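Sindport Working Group on Routine Handling Tasks
Minutes of the March meeting
Tuesday, Mathebula building, upstairs room

Present: Fatima Hendricks (chair), Palesa Rampersad (minutes), members from the Sindport and Metby sites
Apologies: Metby packing line

1. Minutes of the previous meeting

Accepted with one correction. Under item 4, "gripper wear" should read "finger wear." The tips are the part being replaced, and the gripper body has not been changed.

2. Matters arising

The request for a second power supply at Metby is still open. Purchasing has asked for the part number again. Metby to resend.

Cable routing on the Sindport arm was raised last time. The wires at the joints still form open loops on one side. No snag has been logged. Left as is until the next teardown.

3. Bench task: small parts

F. Hendricks reported on the tabletop trials. The task is to take a small part lying on the table or on the board and release it into the round opening in the tabletop. It stands in for two chores on the shop floor: clearing stray caps from a packing bench, and sorting returned knobs at the repair counter.

The Sindport log now holds 288 attempts. An attempt is entered as complete only if the part goes into the opening without a hand touching the part or the arm. The group agreed that the log should not yet be reduced to a single success rate, as start positions were not spread evenly in the earlier runs. Most of them had the part close to the opening.

Observations recorded:

The arm does better when the part starts upright. A part on its side tends to roll at first contact, and the arm then closes on the place where the part was.

Approach to a part on the brown board is slower than on the white surface. It is not known whether this is due to color, to the change in height at the board's edge, or to the way the demonstrations were recorded. Palesa Rampersad noted that all three changed in the same week, so the existing log cannot separate them.

Long carries are weaker than short ones. When the part starts at the near end of the board, the arm has to cross most of the table with it, and drops are more common in the second half of the move.

Metby asked whether a fixed tray under a tilted bench would do the same job at lower cost. For caps, probably yes. For knobs, no – they have to be looked at before sorting. The chair asked that the tray option be priced in any case, so that the comparison is on file.

4. Household tasks

Short discussion. The Pivora brief asks whether the same arm could clear a kitchen counter. View of the meeting: not at present. The bench trial uses one part at a time, a clear table and fixed lighting. A kitchen counter has wet items, items stacked on other items, and things that must not be moved at all. The software has no means of telling the last group from the rest.

One member argued that the brief should be answered with a narrower chore, such as returning loose lids to a drawer. Agreed in principle. The arm's reach would have to be checked first, and someone would still have to open the drawer.

Wording for the reply: "Suitable for supervised trials on single small items. Unsupervised use in a home is not recommended." Adopted, one abstention.

5. Shop-floor tasks

Metby has offered two hours on the repair counter outside working time. The arm would run with a person seated beside it and the stop switch within reach. Conditions set by the group: parts from the returns bin only, no metal fasteners, and the run ends after 3 drops in a row.

The labor question was deferred. At its present speed the arm is slower than a person on every part tried, so any case for it rests on hours when the counter is not staffed – and those hours are also the ones with no supervision.

6. Actions

Spread start positions over the whole board and repeat the trial in blocks of 12 (Hendricks)
Change board color only, all else fixed, and log separately (Rampersad)
Price the fixed tray (Metby)
Send reply on the Pivora brief (Hendricks)
Check reach against a standard drawer (Sindport)

7. Any other business

Spare tips are low. Order to be placed with the next parts list.

Meeting closed. Next meeting at Metby, date to be set by the chair.
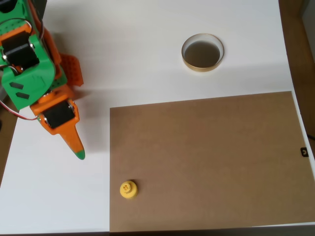 Minutes: Palesa Rampersad | Sindport

Item 3, far start position. The yellow piece is near the lower left corner of the board, well away from the opening with the gold-colored rim. The green fingertip is over the white surface to the left of the board. Corrections to these minutes to reach me before the next meeting.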